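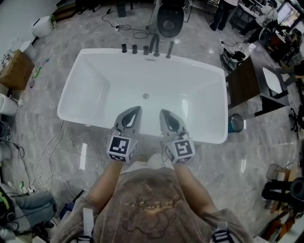
README - Gulcombe bathroom set, tub subset
Status: partly quarantined, see Known fault before you train on anything

Quick version for anyone who just wants the files. Handheld gripper recordings, two hands plus head view, bathroom fixtures. This folder is the tub only. Vanity and toilet episodes are in their own folders and have their own readme (Desjardins wrote that one, it's better than this).

80 episodes recorded. 39 of them are bad in the left hand. Don't use the left gripper pose from those, for anything. Right hand is fine as far as we can tell.

What went wrong

Left gripper pose jumps. Not drift, a jump, one sample to the next, then it stays wrong until the operator pulls back from the tub. Marker cube on the left gripper was losing lock when the arm went low over the inside of the tub. The tracker should drop the pose and write a gap. Instead it held a flipped solution and marked it valid. So the valid column is useless in the affected episodes, ignore it.

Cause, best guess: glare. Floor is glossy tile, tub is glossy white, and there's a strong light reflection on the floor on the left side. White cube against white tub probably doesn't help either. We haven't proved it. Erdal Erdem swapped the two cubes between hands and the fault stayed on the left, so it isn't a bad print.

How it got found: replay on the arm at Oliswood. Wrist went over hard and the forearm came down on the tub rim. Operator hit the e-stop. Nobody near the arm, no injuries, one cracked gripper finger and a scuff on the rim. Replay was at reduced speed, which is the only reason it was a finger and not the wrist joint. Written up as a near miss anyway.

No replay of this subset on hardware until the fix is merged. That includes "just the good ones". Sim is fine.

Which files

quarantine.txt lists the bad episodes by id. Loader skips them by default if you are on the current Urari branch. Older branches DON'T read that file and will happily load the lot, check your branch first.

Fields per episode
head_video - fine
left_pose - bad in quarantined episodes
left_valid - bad in quarantined episodes
right_pose - fine
right_valid - fine
grip_width_l, grip_width_r - fine, seperate sensor
task_text - fine, some typos

Tasks are reach and touch on the black tap handles, spout and hand shower, plus wiping the tub interior. Wiping is the worst hit, makes sense, arms are lowest there.

Before recording again
- kill or move the light on the left
- tracker to reject any pose jump over 6 cm between samples
- matte tape border on both cubes
- cables off the floor on the left side of the tub, seperate problem but it came up in the same review
- replay check in sim before anything goes near the arm

To do
Re-record 6 wiping episodes as a test, then decide on the rest. Erdal has the rig until the end of March.
Smoothing over the jumps was tried. Don't bother, the orientation is wrong the whole way through the bad stretch and smoothing just hides the edge.

Questions to Erdal, or open an issue and tag it tub-left.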